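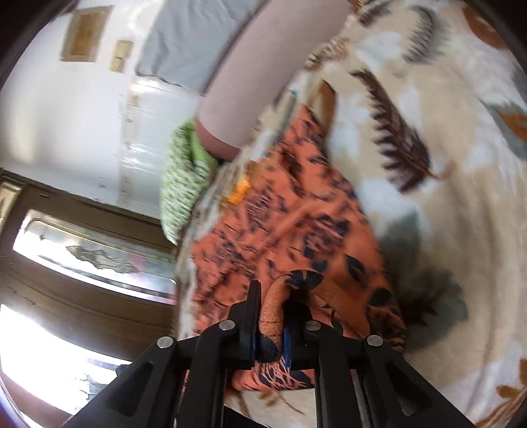
We've spent since July comparing hand-held grippers at our workshop in Gircombe, and I'm very pleased to say the results are ready to share. Five designs went through the same set of household jobs, all of them picking up, folding and moving ordinary fabric, and we've now picked the one we'll be building for our partners. It's called the Eze, and it's the one you'll see pinching up a fold of orange leaf-patterned cloth on top of a big cream and beige blanket. Patterned cloth on a patterned blanket is a horrible combination for software trying to work out where one thing stops and the next begins, so we used plenty of it!

Each gripper did 288 picks, split between thin cloth, towels and thicker bedding. I did a fair share of those myself and my wrist can confirm that weight matters. We threw out one design in the first week because it was tiring to hold after 15 minutes, and another because its fingers kept coming together slightly crooked, so the cloth slid out sideways. The remaining three were much closer than I'd expected.

What settled it was the pads. The Eze has tall, narrow ones, and they let you get hold of a single layer of cloth without scooping up whatever is lying underneath (mostly — a fluffy blanket will still catch you out now and then). The runner-up, which we nicknamed the Rondcombe, had a stronger squeeze and did better on heavy towels. If your work is all towels, I'd still tell you to look at that one, and we'll keep making it in small batches.

We tried two camera positions as well. The higher mount gave a wider view of the room, but the lower one showed far more of what the fingers were doing, even with the blur you get when somebody moves quickly. We've gone with the lower mount, and we're testing a faster shutter setting to go with it.

Altogether the comparison gave us 2,260 usable recordings, counting the practice runs and the camera tests. Our friends at the Cikilby workshop are going through them now and will repeat the towel picks with their own controller, which closes the fingers more slowly than ours does. I'm keen to see whether that helps with the slipping.

The first batch of 200 Eze grippers is going into production at Gircombe, with spare pads in every box. Workshops and labs that would like to borrow one before ordering can ask for a loan unit through the contact form on our website. Please tell us which fabrics you work with, and we'll pack the pads to suit.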